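Forum: Equipment and Procurement
Thread: Budget request for additional hand-held grippers

eide_purchasing
Our department requests advice on next year's plan. Kustamex has quoted 2,000 per pair, with spare finger pads at 28 each. The work consists of handling small wrapped sweets at a table with a cardboard box. 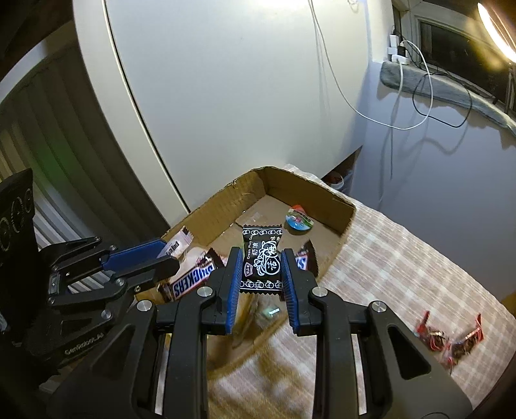
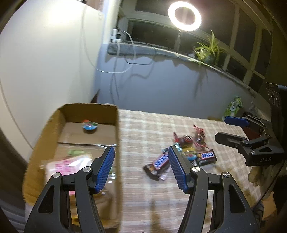
We propose to order 5 pairs and to reserve 400 for pads.

claria_ops
The reserve appears low. Our office replaced pads twice before December and exceeded its allowance.

vumex_lab
I must disagree. Pad wear depends on the items handled, and candy wrappers are light. I would reduce the order to two pairs and review it after one quarter.

eide_purchasing
Two pairs would not cover both shifts. We will ask Kustamex for terms on a staged delivery.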